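登壇メモ:フェイスガードは選手を守っているのか(持ち時間30分)

出だしはゆっくり。自己紹介は短く。トストコム(Tostcombe)の女子チームでトレーナーをしていること、医師ではないことだけ言う。

最初に会場へ質問。「頬骨を折った選手が、マスクをつけて復帰した試合を担当したことのある人」。手が挙がったら、続けて「そのマスクが役に立ったと、どうやって確かめましたか」。少し待つ。答えを急かさない。

本題。復帰の時期が早まったという話はよく聞く。ただ、早まったのはマスクのおかげなのか、大事な試合が近かったからなのか。私の手元の記録では区別がつかない。11月に復帰した選手は6人。うち再受傷なし。この数字を出すと必ず「ほら、効いている」と言われるが、マスクなしで復帰した比較相手がいない。ここは声を落として、はっきり言う。

製品の話。Emineの既製品は799ユーロ。Arsenaultは顔の型を取る方式で、納品まで7日。どちらの資料にも「衝撃を分散」とある。どの方向から、どの速さの衝撃なのかは書いていない。問い合わせたら、同じ資料がもう一度届いた。(笑いが起きても引っ張らない)
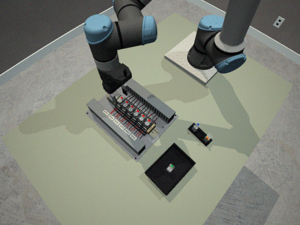

視野の問題に移る。下方向が見えにくい、と選手は口をそろえる。足元のトラップが乱れるのは当然で、それを「慣れの問題」と片づける指導者が多すぎる。慣れるまでの練習時間を誰が確保するのか。折れた週の週末に出場させておいて、慣れも何もない。

ルアン・ンコシ(Ruan Nkosi)のコメントを読む。本人の了承済み。
「ヘディングの前に一瞬、首を引くようになった。外してからもしばらく抜けなかった」
読んだあと解説を足しすぎないこと。一人の感想であって証拠ではない、とだけ添える。自分に都合のいい話にも同じ厳しさを当てる。

バレット・ティルマン(Barrett Tillman)の反論も紹介する。「本人が安心して走れるなら、それで十分だ」。一理ある。ただし安心した選手が余計に競り合いへ飛び込むなら、差し引きはわからない。ここは結論を出さない。

ランデン(Landden)の取り組みに触れる。復帰前に、マスク着用で対人練習を済ませたかどうかを記録用紙に残している。地味だが、私が見た中ではいちばんまし。用紙は希望者に配る。

時間が余ったら、汗で曇る話とストラップのずれの話。余らなければ飛ばす。

質疑で来そうなもの:
「では使うなということか」→ 違う。使うなら、何を期待して使うのかを復帰前に書いておいてほしい。
「審判の許可は」→ 大会ごとに要項を確認。一般論では答えない。
「どの製品がいいか」→ 答えない。比べられるデータを持っていない。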